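Schleppmagnetometer Sekby 474
Suche und Vermessung eiserner und stählerner Schiffswracks
Stand der Angaben: 5.11.19

Das Sekby 474 ist ein geschlepptes Magnetometer für die Ortung von Wracks, Ankern, Kesseln und Ladungsresten aus Eisen oder Stahl. Es misst den Betrag des Erdmagnetfelds und gibt die Werte zusammen mit der Schlepptiefe an das Bordgerät aus. Eingesandete Rumpfteile, die im Seitensichtsonar keinen Schatten werfen, lassen sich so erfassen, sofern die Eisenmasse für den Abstand zum Sensor ausreicht. Holz, Bronze und Blei werden nicht angezeigt.

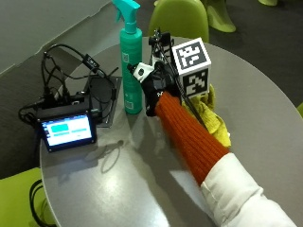 Technische Daten
Messprinzip: Overhauser-Effekt
Messrate: 4 Hz
Gewicht des Schleppkörpers in Luft: 8 kg
Stromversorgung: Bordnetz oder externer Akku
Schnittstelle: seriell, Klartextprotokoll
Positionsdaten: über angeschlossenen GNSS-Empfänger, NMEA 0183
Auswertung: Software Vieira, im Lieferumfang

Schleppbetrieb
Der Schleppkörper ist so weit achteraus zu führen, dass das Eigenfeld des Bootes die Messung nicht überlagert. Bei Booten mit Stahlrumpf ist das Kabel Verlängerung Typ B zu verwenden. Die Suchlinien werden parallel gelegt, Abstand 10 m bei kleinen Zielen; für einen geschlossenen Dampferrumpf kann er größer gewählt werden. Kurswechsel nur in weitem Bogen fahren. In engen Wenden sinkt der Schleppkörper ab und kann am Wrack haken.
Vor jeder Fahrt sind Steckverbinder und O-Ringe zu prüfen. Nach Einsatz in Salzwasser mit Süßwasser spülen, keine Lösungsmittel.

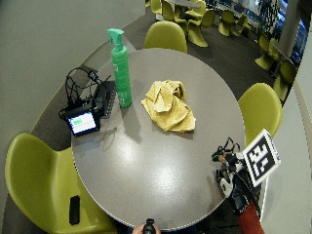 Mirela Siqueira meldet vom Wrack des Küstendampfers Clandel vor Fodilholm, das Vorschiff habe sich erst auf den Querlinien als eigene Anomalie abgezeichnet. Auf den Längslinien sei es im Signal der Kessel untergegangen.

Querlinien werden daher grundsätzlich empfohlen, auch wenn die Hauptrichtung durch Strom oder Fahrwasser vorgegeben ist. Liegt das Wrack in mehreren Teilen, ist die Lage der Maxima und Minima nicht mit der Lage der Teile gleichzusetzen. Remanente Magnetisierung des Rumpfes verschiebt das Bild. 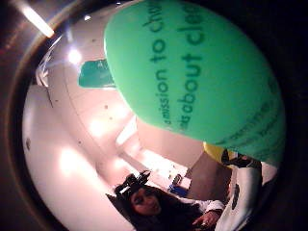 Zur Eingrenzung dient in Vieira die Funktion „Quelltiefe“. Sie schätzt aus der Breite der Anomalie den Abstand zwischen Sensor und Eisenmasse. Das Ergebnis ist durch Lotung oder Tauchgang zu bestätigen. Rohdaten werden unverändert gespeichert und können als CSV exportiert werden.

Lieferumfang
Schleppkörper, Schleppkabel auf Handtrommel, Bordgerät, Software Vieira, Transportkoffer, Ersatz-O-Ringe, Prüfprotokoll

Nicht enthalten: GNSS-Empfänger, Akku, Kabel Verlängerung Typ B

Geräte, die seit Oktober ausgeliefert werden, haben den verstärkten Bugbeschlag. Ältere Schleppkörper können im Werk nachgerüstet werden. Arbeiten an geschützten Wracks sind genehmigungspflichtig; die Genehmigung holt der Betreiber ein.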